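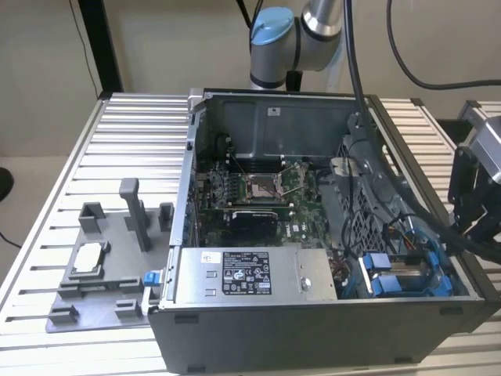 22nd September

Coin cells first, while it's fresh in my head. The whole Buenaventura batch came in with clocks that think it's some January long ago, and I spent the first hour of the morning chasing a "boot problem" that was a flat CR2032 (yes, again, I know, Lyle has already laughed at me). So the new rule on the intake card is to meter the coin cell before doing anything clever. I'm writing 2.8 volts as the cutoff for now. Tharun wants to be stricter and just swap every cell on arrival, and he may be right, they're cheap enough, but I hate throwing out good ones. We'll argue about it at lunch.

Ticket 3786 is the one that won't let go of me. It posts fine cold, runs a memory test fine, then after a nice long warm-up it starts dropping its network link for a second or two and coming back like nothing happened. Tried so far:

Different cable, different switch port. Same.
Different power supply off the good shelf. Same, maybe a bit later, could be wishful thinking.
Live USB in place of the installed system. Same, so I'm done blaming drivers!
Side panel off with the desk fan pointed at it. Ran all through lunch without a single drop.

Which makes me think heat or a cracked joint near the jack. I pressed on the jack with a plastic spudger while it was warm and got a drop on the third push, and then of course nothing on the next ten. Leaving it on the soak shelf overnight with the link logger going. If it's the jack I'll reflow the pins, and if it's the chip I'm putting a card in it and moving on with my life.

Thermal paste. I did the side by side that Wakana and I have been talking about since forever: the Satow paste against the leftover tube from the drawer that has no label anymore. Same board, same cooler, same stress run, room at 23. Satow came out 4 degrees better at the end of the run, mystery tube got worse the longer it went. Mystery tube is in the trash. While I had the cooler off I also tried the pea, the line and the spread with a card, and I really couldn't separate them in the readings. Pea it is, I'm lazy.

What did make a difference was cleaning. Old paste that's been baked on for years leaves a gray film that looks clean and isn't. One wipe with alcohol, wait a bit, second wipe with a fresh cloth, and keep going till the cloth comes up white. The lint-free ones, please – I pulled a paper towel fiber out from under a heatsink today and I'm fairly sure I was the person who left it there.
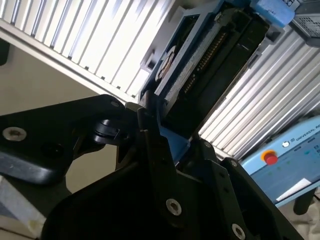
Fans. Prakash asked why we don't oil the noisy ones any more, so for the record: we can, it just doesn't last. A drop of light machine oil under the sticker buys you a few quiet weeks and then the rattle's back, usually after the thing has been delivered to someone. Sleeve bearing fans that grumble go in the bin marked TEST ONLY. Ball bearing ones I'll keep if they only whine a little. And hold the blades still when you use the blower on them, spinning them up with air is how we lost two good ones in the spring.

Inventory stuff. Skeden ate my notes again when the session timed out, so I'm back to writing here first and copying over. Krishnamoorthy says there's an autosave setting hidden under the user profile page (why there??) and will show me. The shelf count is also wrong. Skeden believes we own 200 sticks of 4 gig memory and I counted the drawers twice and got nowhere near it. My guess is the sticks that went out in finished machines for the Sukance order never got checked out. Need to go back through those build sheets before October, ugh.

Memory labels, while I'm griping: please write the size AND the speed on the bag. A bag that says "good" tells me nothing. I ended up with a mixed pair this afternoon that ran at the slower speed without a peep and I only caught it from the firmware screen.

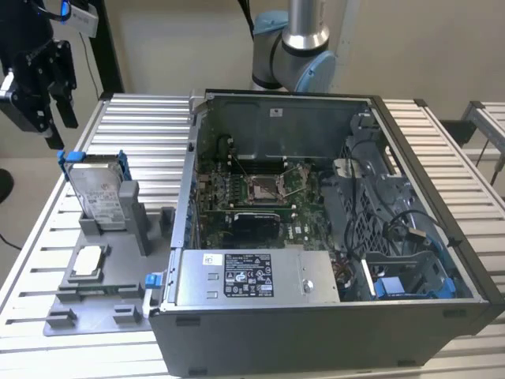 Drive wiping is going well for once. The new station handles four at a time and the reports print with serial numbers on them, so no more copying by hand. Two drives failed out partway with a pile of reallocated sectors, both are in the red tray for the drill. Anything with pending sectors goes to the red tray too, even if the wipe finishes. Lyle asked about keeping a few iffy ones as scratch disks for testing and I said no. We tried that and one ended up in a finished build.

Supplies to order: coin cells (a big box, I've lost the argument in advance), lint-free cloths, one more tube of the Satow, M3 screws in the short length, the 6-32 case screws that everybody pockets. A new tip for the small iron would be nice too, the old one won't take solder on one side.

Tomorrow: read the logger on 3786 before touching ANYTHING. Warm push test again if it dropped overnight. Then Sukance build sheets with Wakana, and find out who has the long magnetic screwdriver, the one with red tape on the handle.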